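3.2 Storage of worn clothing between washes

Participants in the Dirnham households were asked where clothes went once they had been taken off. The answers fell into two groups. In the first, clothes were treated as dirty as soon as they were removed and were put straight into whatever the household used to hold its washing. In the second, clothes were sorted by how long they had been worn and by how close to the skin they sat. Jumpers and trousers were often kept back for a further day, while socks, shirts and sportswear were not. Shemweta and Sang found the same division in the Langat interviews, although there the sorting was usually done by one adult for everyone.

Most of the 31 households kept a basket in a bedroom or on the landing. A smaller number kept it downstairs, where it was passed many times a day and tended to be emptied sooner (Figure 2). Cao has argued that a basket in a shared room works as a reminder, and our interviews give some support to this view. 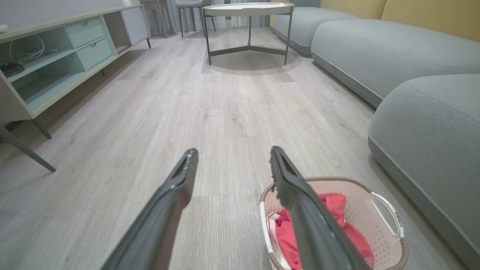
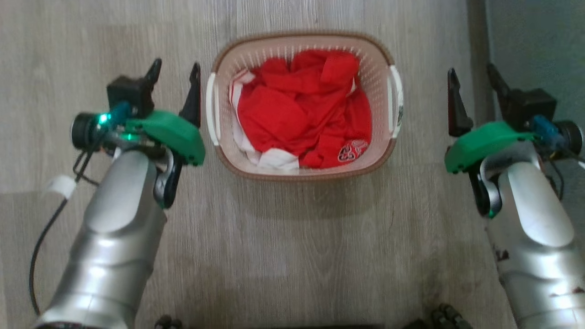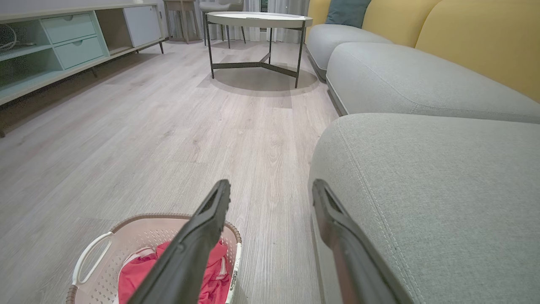
Figure 2. Plastic laundry basket with perforated sides and a brown rim, on the floor.

Colour was the rule of sorting named most often, but it was applied loosely. Several participants said that red items were washed alone when new and then mixed with everything else after two or three washes. Others had given up separating colours altogether and washed all loads at a low temperature. One participant, who washed in the evening after 9 pm to use a cheaper tariff, said that she had neither the time nor the floor space to make piles -- "it goes in as it comes out of the basket".

The size of the basket also mattered. Where it held less than a full machine load, people either washed part loads or left clothes on top of it and beside it. Where it held more, the clothes at the bottom could stay there for weeks. Two households had bought a second basket for this reason, and both had stopped using it by November. We return to the timing of washes in Section 3.3.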